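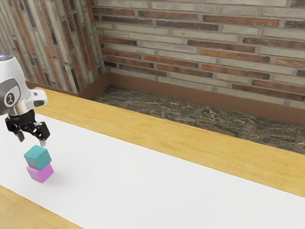 "Show me the resets": an afternoon with a simulation skeptic

Halldóra Damgaard has been reading robot software reports for long enough to have a favorite word to hate. The word is "solved." She circles it in pencil when she sees it, and the copy of the Ciltberg stacking report on her desk has plenty of circles.

She works on evaluation at Radance, where her job is to decide which control software is fit to try on a real arm. Most of what reaches her is cube stacking in simulation, one block on top of another, scored by a script. The report in front of her claims a success rate of 91 percent over 1000 runs.

"My first question is what the script thinks a stack is," she says. "How long does the top block have to stay up? Does the arm have to let go? I have seen checkers that say yes while the fingers are still closed on the thing. Take the hand away and you have a different result."

The authors, led by Bjarke Bisgaard, did answer that one. Their checker waits for the gripper to open and then lets 15 time steps go by. Damgaard thinks 15 is low. She asked for the runs to be scored again with a longer wait and is still waiting herself.

What bothers her more is perception. The planner in the report comes in two versions. One is handed the exact position of each cube by the simulator. The other has to work from camera views, and its numbers sit in a table near the back.

"The first version is cheating, and I don't say that to be rude," she says. "Everyone starts there. You want to debug your planner without also debugging your vision. But then the big number on page one comes from the cheating version, and people quote it for a year."

She turns her monitor around to go through some of the camera views. She wants people who build these things to spend a morning looking at what the software is given, with the plots closed.
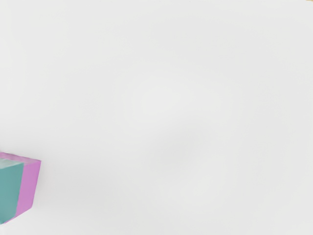

One of the views Damgaard went through with us: a sliver of two-colored block at lower left, and a lot of pale surface.

"Now tell me how far away that is," she says. "Tell me which way it's turned. You can make a guess, and so can the network. I want the network to tell me when it's guessing."

The Ciltberg software doesn't. It puts out a position and an angle for each cube, with no measure of doubt, and the planner takes both at face value. Damgaard would like to see a confidence value passed along, and a planner that is allowed to stop and look from somewhere else when the value is poor. Bisgaard's group told her that would slow down every run. She wrote "good" in the margin.

Not everyone at Radance shares her mood. Ingvar Kjærgaard, two desks over, maintains the tooling that replays runs, and he thinks she is hard on people who publish at all. "They gave us the logs," he says. "Most groups give you a video of the best run and a thank-you slide. I can step through theirs." He also likes that the planner is short enough to read on a Monday morning before anyone calls.

Damgaard grants him the logs. She has been through 18 of the failed runs by hand, and she says they taught her more than the table did.

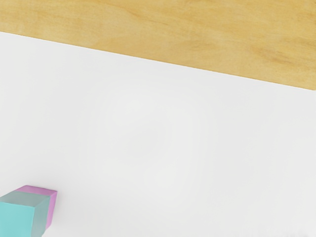 "A lot of them get filed under 'grasp failure,'" she says, "and when I step back through the log, the grasp was fine for the pose it was given. The pose was wrong. So somebody goes off and tunes the gripper force for two weeks. I did that myself on the Brevadach project, and I would like those weeks back."

Her own fix is dull, and she knows it. She wants each failure logged with the last pose estimate, the true pose from the simulator, and the gap between them. Kjærgaard says he can add that to the replay tool without much trouble – he has said so before, she points out.

As for trying the camera version on a real arm, she hasn't said no. She wants the longer wait in the checker first, and she wants the random starting positions spread wider than they are now. She has also asked for lighting changes, which the report leaves out entirely.

"If it drops to half after that, fine," she says. "I can work with half. Half and I know why."

Bisgaard's reply came in while we were talking. She read the first line, picked up the pencil and went looking for page one.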